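About Lotico
Short courses in purchasing, stock control and warehouse practice

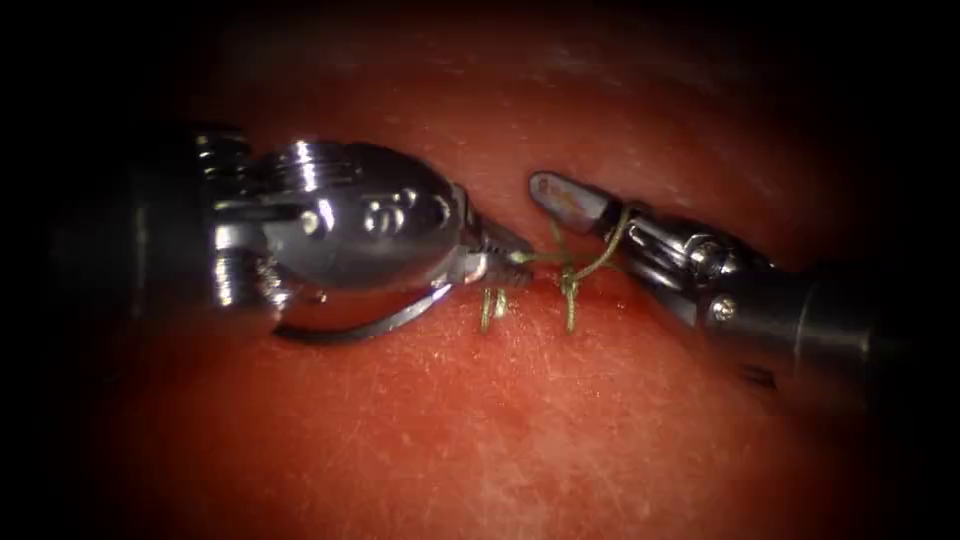 Close-up of a polished metal jaw housing and ribbed wrist.

Lotico is a small private training school in Plestotstead. We teach people who buy, store, count and move goods for a living. Most of our students already have a job when they come to us, and most are sent by their employer, though anyone can enrol.

We run short courses only. There is no diploma and we don't offer degrees. If you need a full qualification, we can tell you which of our units other colleges have accepted as credit in the past, but the decision is theirs and you should ask them before you pay us.

How we started

The school began as an evening class for storeroom staff at Gisler, a wholesaler of plumbing and heating parts. The firm had moved to a larger building and its stock records no longer matched its shelves. The class ran for one winter in the lunchroom. Two other employers on the same street asked if their people could join, and by the second winter the group had outgrown the lunchroom.

We rented our first proper classroom above a tile showroom. It was cold and the stairs were steep. We moved to our present building on the Bruvuvard when the showroom closed, and we have been here ever since. Gisler still sends staff each year, and it pays the same fees as everyone else.

What we teach

Our teaching falls into four areas.

Purchasing covers requests for quotation, comparing offers, supplier agreements, and how to bargain over price and delivery without damaging a working relationship. Students practise in pairs with a brief each, and then swap sides.

Stock control covers reorder points, safety stock, cycle counting, slow-moving lines and write-offs. You will need to be comfortable with percentages. We use spreadsheets in class, and you may bring your own laptop or use one of ours.

Warehouse practice covers receiving, put-away, picking, packing and dispatch, along with aisle layout and labelling. It does not include a forklift licence. We get asked this every week, so to be clear: we do not train or test forklift operators. Licensing has to be done through a registered provider.

Transport and paperwork covers freight terms, consignment notes, claims for damaged goods, and the records you need to keep. It is the driest of the four and also the one employers book most.

Each area has an introductory course and a follow-on course. You can start with the follow-on if you have worked in that kind of job for two years or more. Call us first and we will talk it through.

Class sizes and timetable

A class has no more than 20 students. We will run one with eight. If fewer than eight have enrolled a week before the start, we phone everybody and offer the next date or a full refund.

Day courses start at 8.30 am and finish at 3.30 pm. Evening courses run from 6 pm to 9 pm over several weeks. In November we run only evening courses, as most of our students are too busy at work to be away during the day. The school is closed between the end of November classes and the middle of January.

Last year 328 people completed a course with us. Of those, 47 came back for a second one in the same year. We keep these figures because employers ask for them.

Our teachers

All our teachers have worked in the field they teach. Some are retired and some still have day jobs, and that is why a few of the evening courses move around the calendar from year to year. New teachers sit in on a complete course before they take one themselves, and they teach their first one with a colleague in the room.

We write our own course books. They are printed and spiral bound, and the price is included in the fee. The stock control book was rewritten most recently and now has worked answers at the back — students had been asking for them for a long time. The transport book is next.

Assessment

Every course ends with a short written test and a practical exercise. The test is open book. You can sit it again once at no charge if you don't pass the first time. Students who pass both parts receive a certificate of completion, posted within two weeks. Those who attend but don't sit the test can ask for a letter of attendance.

We can arrange extra time, large print, or a reader for anyone who needs it. Please tell us when you enrol.

Training at your workplace

We also teach on site. The employer chooses the topics, and we visit beforehand to look at the building and the paperwork in use. On-site courses cost the same per day whether you have six people or sixteen. Travel is charged outside Plestotstead.

We don't act as consultants. If you want someone to redesign your warehouse or negotiate with a supplier on your behalf, we are not the right people to call. We will happily teach your staff to do either.

The library

There are 43 shelves of trade journals, textbooks and old conference papers in the library on the ground floor. Much of it was given to us by firms clearing out their offices. Present and past students may borrow from it, and visitors are welcome to read there during office hours. The catalogue is on cards and only part of it has been copied to computer, so if you are looking for something older it is best to come in. We no longer accept donations of bound journals, as we have run out of room.

Fees and funding

Current fees are on the enrolment form. We invoice employers after the course and individuals before it. Individuals can pay in three instalments, at no extra cost. We don't give discounts for early booking, but an employer who sends four or more people to the same course gets the fifth place free.

Finding us

We are on the Bruvuvard in Plestotstead, on the corner opposite the post office. There is parking at the rear, entered from the side street, and the bus stops outside. The classrooms and washrooms are on the ground floor with level access. Only the office is upstairs, and if you ring the bell at the front door we will come down.

The office is open from 9 am to 4 pm on weekdays, and until 6 pm on evenings when there is a class.

Page last updated 22 May 2026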